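Gralleva workshop notes: planning a table-clearing run 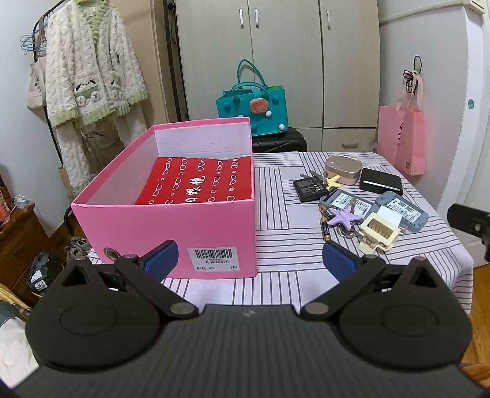
Open shoebox on the left, small items grouped on the right, fingers apart.

Set the planner to take the outermost items first. Batteries lying side by side often merge into one mask, so split by label edge before computing a grasp.

Striped cloth upsets the depth filter. Fit the table plane with the stripes masked out.

Cap finger closing speed at 80 mm/s for upright cells. Log every failed plan with its seed; run 647 could not be replayed without one.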